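Policy stalls over coasters and mugs after retraining: working log
October
By the data and evaluation engineer, Markix manipulation group
Print this page | E-mail this page

Status: open, partly resolved
Component: Gandenska policy, retrained checkpoint
Station: marble-top bench cell

Symptom. The retrained checkpoint approaches an object correctly, lowers, and then holds with the fingers open for the rest of the episode. No fault is raised. The joint controller reports normal tracking error and the commanded motion is near zero, so the arm is doing what it is told. The older checkpoint does not do this on the same bench.

The stall shows up on two tasks. In the first, the arm takes a mug by the handle. In the second, it picks one coaster out of several laid on the counter. Both tasks were in the retraining set, which has 3,962 episodes. Evaluation was 115 episodes with the new checkpoint, both tasks mixed.

First check was the wrist view, as the policy gets most of its close-range information from it. Exposure and focus settings match those stored with the training data. 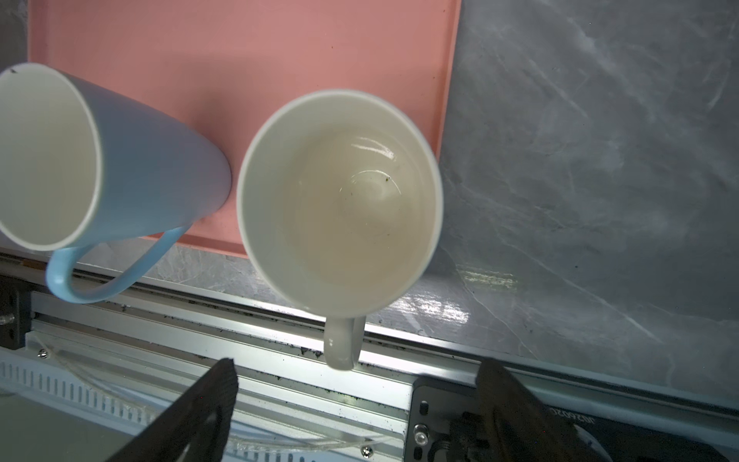
Wrist view on the mug task, fingers open (picture from the log)

The mug handles point toward the rail and reach past the edge of the pink tray. That is the normal layout for the task. The glare on the marble next to the white mug was my first suspect. I dimmed the lamp on that side and ran the mug task again. The stall was still there, at the same height above the tray. Lamp restored to its earlier level.

Second check, calibration. Re-ran the hand-eye routine and compared with the stored transform. The difference is inside the usual spread. Loaded the new transform anyway, no change in behavior. Put the old one back so that later runs can be compared with the earlier ones.

Third check, the action chunk length. The policy predicts a block of future actions and executes the first part before predicting again. Shortened the executed part. The arm moved less smoothly and stalled in the same places. Lengthened it past the training value. Fewer stalls, but now the fingers close late and sometimes beside the handle. A longer block carries the arm through the bad region without fixing what makes the region bad. Setting returned to default.

Fourth check, the data. This is where the cause turned up. The Somogyi export tool removes idle steps from teleoperated episodes before training. The previous export dropped any step where the commanded motion fell under the threshold. The new export keeps those steps if the gripper command is also unchanged, on the theory that a short pause before a grasp is part of the demonstration. Operators slow down and line up before they close the fingers. Some wait a long time. With those steps kept, the training set has long runs of "stay here, stay open" at exactly the height where the new checkpoint stops.

I searched the export for episodes with a pause over two seconds directly before the first close command. There are 693 of them. Most come from the coaster task, where the operator has to pick a side of the coaster to go for and the flat edge gives little to aim at. 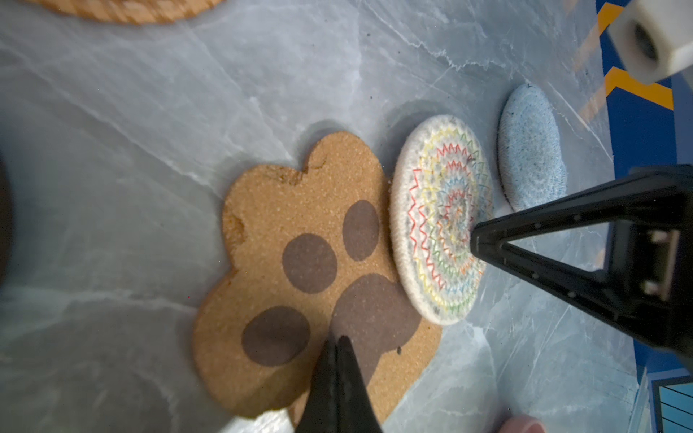

A thin object on a hard surface leaves almost no room for error in height, so the pauses on that task are also the longest. The policy sees one wrist frame and the current joint state, with no history. At the pause height, "have just arrived" and "have been waiting" look identical to it. Averaged over the demonstrations, holding still is the most common answer, and holding still produces the same input again.

The older checkpoint never saw these steps, which explains why it passes through the same height without stopping.

Fix tried, part one. Re-exported with the old idle rule and trained from the same starting weights with the same schedule. Stalls on the mug task are gone in the repeat evaluation. On the coaster task 7 episodes still stall. In those the arm does come down, then hovers close to the surface and drifts sideways slowly. This looks like a different problem, or a weaker form of the same one.

Fix tried, part two. Kept the new idle rule but capped each pause at a few steps, to see whether the short pause has any value. Mug grasps look slightly better centered on the handle. I would not claim more than that from one evaluation. Coaster results were about level with part one.

Not tried yet: adding a short history of joint states to the input. The Jorulska branch has this working, but it was trained on another gripper and the weights will not carry over. It would need a full run.

Notes for whoever picks this up:

Check the idle rule in the export header before comparing any two checkpoints. The header field was blank in the older exports, and blank means the old rule.

Do not judge by the training loss. The stalling checkpoint has the lower loss of the two, since a still arm is easy to predict.

Wipe the counter and the rail grooves between sessions. There are crumbs in both. I found no link to the stalls, but cleaning takes one variable out.

Current setting on the station is the part one checkpoint. The ticket stays open for the remaining coaster stalls. Next entry after the joint history run.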